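Wardrobe Week at the Flat

I've been putting this off since November, but the big clothes sort is finally under way and I promised a few of you I'd put it up on the gallery page. It's a small flat with one wardrobe, one chest of drawers and a rail that I bought from Wovano thinking it would solve everything (it did for a month or so, and then the rail filled up too!). So this time I went properly through the lot – every jumper, every T-shirt, the odd socks, the scarves I'd forgotten I owned.

My method isn't clever. Everything comes out and gets piled up, and then each piece gets picked up, given a good shake, looked at in decent light and put in one of the heaps: keep, mend, give away, rags. I do the thick things first while I've still got some energy. T-shirts come last, when I'm tired and more willing to part with them.

A few numbers for those who like them. The keep heap came to 40 pieces of knitwear and tops, which still sounds like a lot to me, and 34 things went into bags for the charity shop. I found a Teixeira cardigan I'd been convinced I left on the ferry to Zaltorport, folded up inside a pillowcase. No idea. It needs two buttons and then it's going straight back into use.

On folding, since I get asked – I lay jumpers face down, bring the sleeves straight across the back, fold the sides in and then fold up from the hem in thirds. Heavy ones get stacked flat on the shelf, never hung, or you end up with those little shoulder points that won't come out. Thin ones can stand on their edges in a drawer. I tried the rolling way for a while and it was fine for packing a bag, but I could never find anything at home.

Cream and white things get a heap of their own, and they get the most fuss. I go over the cuffs and the neck in daylight before anything goes back, and anything greyish goes for a cool wash with the Ultitz wool liquid, 600 ml bottle, which has lasted me ages.

On to the gallery, then!

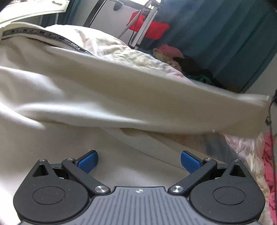

The big cream knit, up in the air with one long sleeve stretched right out. Love the fine ribbing on this one.

I'm very fond of pale ribbed knits and I'd wear them every day if I didn't drink so much coffee. They go at the top of the wardrobe with a bit of tissue between them, and the cedar blocks go along the back of the shelf.

Next up is the coat cupboard in the hall, and after that the bedding, which I'm dreading. If you've got a good way of keeping fitted sheets flat, please leave it in the guestbook – I've tried four and they all end in a ball.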